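Has anyone used the Hattar gripper kit for everyday objects?

Posted by Rami Nseir
August 3, 2020

I'm looking at the Hattar two-finger kit from Brastside for our makerspace arm. We want it to handle bottles, cups, that kind of thing, and I'd love to hear from someone who has lived with one. Is the wrist camera version worth the extra money? Our arm is an old Villura and I have no idea if the bolt pattern matches.

Issa Nassar

Oh, get the camera version! I've had mine since June and I'm still finding new things to try with it. Round, smooth stuff is the fun part. I've been working with an insulated steel bottle with a painted body, and the view from the wrist shows both fingers and the bottle between them, so lining things up is so much easier than squinting from across the bench.

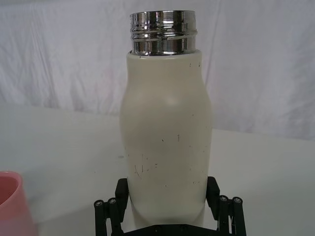 Does the kit need its own power supply?
It runs from the tool connector on most arms, and a separate supply is only needed if your arm has no powered connector at the wrist.

Set the grip force low to begin with (I start at 20 on the slider) and go up in steps of 5. My one gripe is the manual, which skips the calibration menu completely. Still love the thing.

trustomex_fan

villura needs the adapter plate, sold separately. mine took forever to ship

14 comments · 3 shares

Related
Soft finger pads for the Hattar kit
Villura arm loses its home position
Trustomex or Brastside for a first gripper?
Wrist camera cable keeps snagging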